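Three clocks and one blue cloth

I promised in my last post that I would write about time synchronisation, and then I did not write for weeks. The reason is simple: I thought that I had solved it, and I had not. So now I write about both things, the first solution and the repair.

For readers who are new to this blog: I work on Raslow, the part of our software that takes the recordings from the hand-held grippers and from the head camera and turns them into episodes, so that a policy can be trained on them. The people who record do not see Raslow at all. They see only Onow, the small program which says "ready", "recording" or "please repeat". When Onow says "please repeat" too often, they come to me, and they are right to come.

The difficulty is that every camera has its own clock. The head camera has one, and each gripper has one. When all of them start, Raslow compares the clocks and calculates an offset for each. In the first version I calculated this offset once per session and then trusted it. For short sessions this is fine. For long sessions the clocks walk away from each other, slowly, and at the end the gripper camera shows the fingers closed while the head camera shows them still open. A person who watches the video does not notice. A policy learns from it that cloth jumps into the fingers by itself.

We met this with the blue cloth on the bed. Cloth is the best test I know for timing errors, because the shape of it changes all the time and there is no moment when you can say "now it is rigid, now I can relax". With a cup I would perhaps have found the error half a year later.

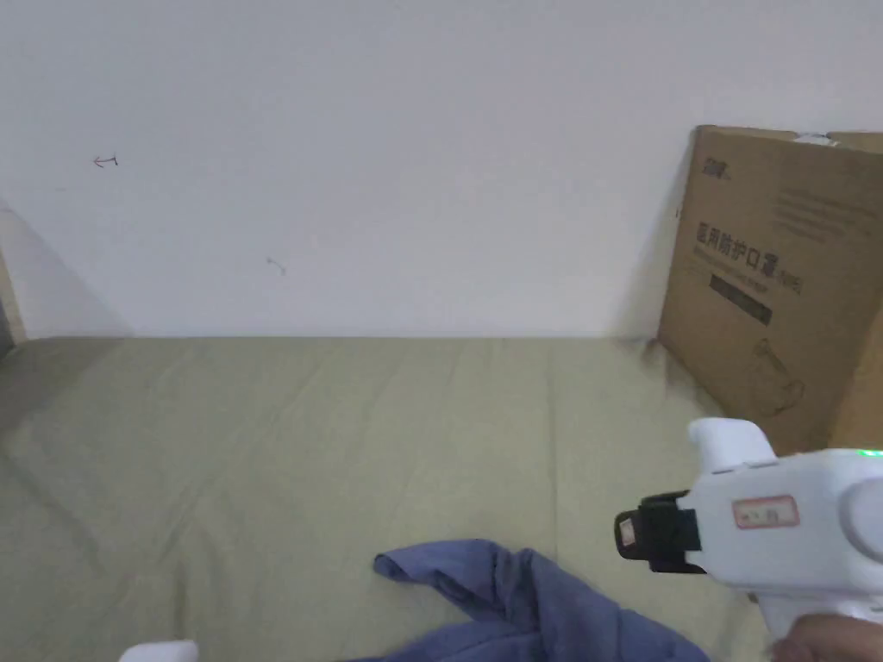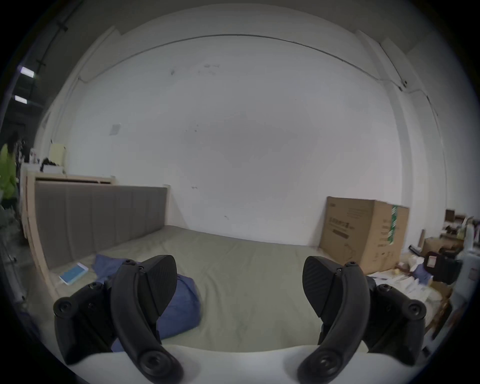
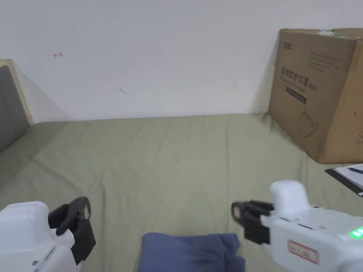
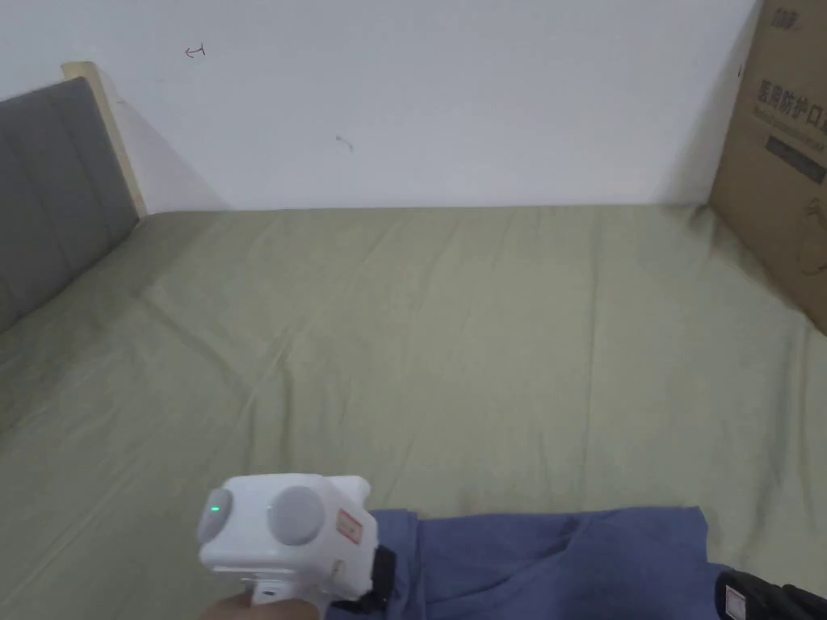 Noémi Somogyi
Software engineer, perception and data tooling
I write about calibration, timestamps and other things that should be boring.

The second of these views is from a gripper camera, and the other three are from the head. I like to keep them side by side when I explain the problem, because they show how little the views have in common. From the gripper you see its own two black fingers very large, and behind them the headboard, the wall and a good part of the room. From the head you see mostly green sheet and white wall. To match them by image content, you need something which both cameras see well, and the obvious candidate is the big cardboard box with the print on it.

So my first idea for the repair was to use the box. It has sharp dark letters on a brown surface, and our feature detector loves it. I detected the print in both views, computed the camera motion from it, and compared the two motions over time. Where the motions of two devices agree best, there is the offset. But a head and a hand do not move together. The head can be quiet while the hand makes a large movement, and then there is nothing to compare. I had 227 episodes in my test set, and in 138 of them the estimate was good. In the others the box was outside one of the views, or only a corner of it was left, or the head was simply too calm. I spent many evenings on these others. I do not regret it, but I would not do it again.

Judit Kerekes, who sits opposite me and writes the planning side, looked at my plots one afternoon and asked why I compare the motion of two cameras, when the head camera can look directly at the gripper. I had no good answer. In the head views the grippers are very often visible at the lower border, white housing, black fingers, and the housing has a clear outline that can be tracked. It is of course not complete, often half of it is outside the picture. But for the timing I do not need the complete gripper. I need only to know when it starts to move and when it stops, and these two moments can be found also in the inertial data of the gripper itself.

This is now how it works. For every episode, Raslow takes the track of the housing from the head camera and subtracts the motion of the head. Then it takes the angular speed from the gripper and slides one curve over the other until they fit. The search window is 400 milliseconds to each side, which is generous. If the best fit lies at the border of the window, the episode is marked as suspicious and I look at it with my own eyes. The offset is no longer a constant for the session but a line with a slope, and the slope is the drift of the clock. I was surprised how straight this line is. The clocks are wrong, but they are wrong in a very regular way.

There is one trap which cost me 2 days. When both grippers are in the head view, the tracker sometimes exchanged left and right. Both housings are white and both have a green light, and when one hand crosses near the other, the track jumps. The fit was then terrible, but only for one episode, and the line through all the episodes was pulled away by it. I tried first to make the tracker cleverer. In the end I left the tracker as it is and fitted the line with a robust method which ignores the few bad points. Also I compare each track with both grippers, and if the wrong one fits better, the labels are exchanged back. It is not elegant. It takes eleven lines of code and I have written a long comment over them.

I also rewrote the viewer, which we call Vörös since the time when it could display errors only in red. Before, it showed the streams one below the other, and you had to scroll, which is a very bad way to compare the moment of a grasp. Now the streams are next to each other with one common time bar, and under it there are the finger opening and the estimated offset. If you press the letter D, the old timestamps are used again, so you can see the difference directly. Judit uses this key mostly to remind me of the first version.

What remains open is the exposure. The timestamp we receive is from the end of the exposure, and a dim room needs a longer one, so a small error depends on the light. For the cloth episodes it does not matter much, I think. For Perkitz, our next task set, with faster movements, it may matter, and I would like to correct it before we begin. The exposure time is written in the metadata of the head camera. In the gripper metadata there is a field for it, and this field is always zero. I have written to the person who maintains the firmware and I am waiting for the answer.

Two readers asked in the comments whether I will publish the code for the fitting. Yes, but first I must remove our internal paths from it, and the tests are at the moment only readable for me. I hope for March. Until then, if you have the same problem, plot the offset for each episode over the whole session before you do anything else. I looked at averages for much too long, and the average was always fine.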